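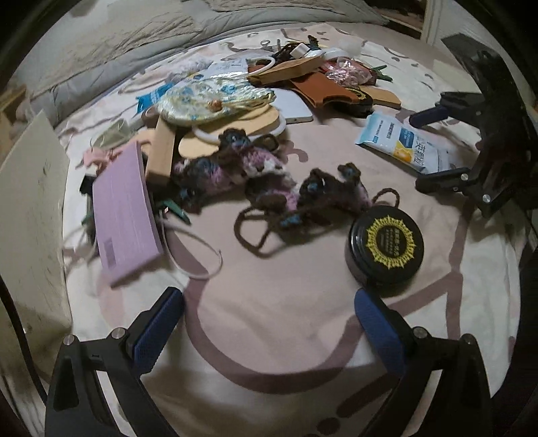 3. Lo que se amontona sobre la cama

Tiempo de lectura: 4 minutos

Imprimir | Enviar por correo electrónico

Figura 1. Labores de ganchillo y otros objetos sobre una sábana estampada.

Confieso que empecé este trabajo convencida de que iba a escribir sobre mesas. Mesas de costura, de cocina, de esas plegables que salen cuando hay visita... Y resulta que, casa tras casa, la gente me llevaba al dormitorio. La cama es la superficie más grande que tenemos y está libre todo el día (bueno, casi todo), así que ahí va a parar la labor.

Lo de la Figura 1 me gusta muchísimo como punto de partida. Hay dos piezas de ganchillo en hilo matizado, con rosa, marrón oscuro, azul y blanco, y de una de ellas sale una hebra marrón que se va enroscando por la sábana. Pero fíjense en la compañía: un tarro negro con etiqueta dorada, un paquetito con texto en chino, un cuadernillo lavanda, un cable blanco. ¿Qué pinta un cable en una labor? Pues eso mismo me pregunté yo, y de ahí salió la categoría que en Tornora acabamos llamando «vecinos»: las cosas que comparten sitio con el hilo sin servir para tejer.

Vanderleia Tavares, con quien discutí esta clasificación durante 3 tardes larguísimas, defendía separar los vecinos de paso (el tarro, el cable) de los que ya se han quedado a vivir en el montón. Yo al principio me resistía. Luego revisé las 300 fichas de inventario de Dudton y tuve que darle la razón: hay objetos que reaparecen ficha tras ficha, siempre pegados al mismo estuche o a la misma bolsa, y merecen su propia columna.

También me interesa cómo se apilan las cosas. Detrás del ganchillo hay una tabla redonda de madera clara con un aro de plástico blanco encima, y más arriba una bolsita de tela con flores en crema, verde y azul. En las entrevistas, 15 personas me describieron montones parecidos, con lo plano abajo y lo blando encima, y casi todas decían «lo tengo todo a mano» mientras buscaban algo. Me encantó esa frase, la apunté en cuanto pude.

Queda pendiente el momento de recoger, que a mí me parece lo más jugoso: qué se guarda junto, qué vuelve al baño o al escritorio y qué termina debajo de la almohada. De eso me ocupo en la sección 4.

Comentarios

Florêncio Mendes: Mi madre tejía en la cama y mi padre encontraba las agujas. Muy buena sección.

Ermira Atanasov: ¿Las fichas de Dudton se pueden consultar? Me vendrían genial para diciembre.

Sylvain Barbier: Yo no metería el cuadernillo entre los vecinos sin saber qué trae dentro, ¡podrían ser patrones!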